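July, just after breakfast

Handle day! I've been looking forward to this all week.
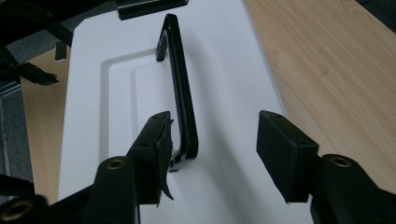

I had my heart set on brass until Bożena talked me around, and she was so right. Black on white looks fantastic. I kept walking back into the kitchen last night with the lights low just to look at one — there's a little line of shine down the outside that I could stare at over coffee for an hour. Rounded at the bends too, so no more catching my sweater pocket on the corners like I did with those awful old knobs.

Tadeusz lent me his good screwdriver and a paper template for the holes. Measure twice, he said, then went and marked his own first one upside down. We laughed so hard!

Only 2 screws each, and I still managed to drop one behind the stove. Found it, plus a pen and a very old raisin.

Drawers this morning, the tall cupboard after lunch if my wrist holds up. Bożena wants to see it all at four. Must buy plums.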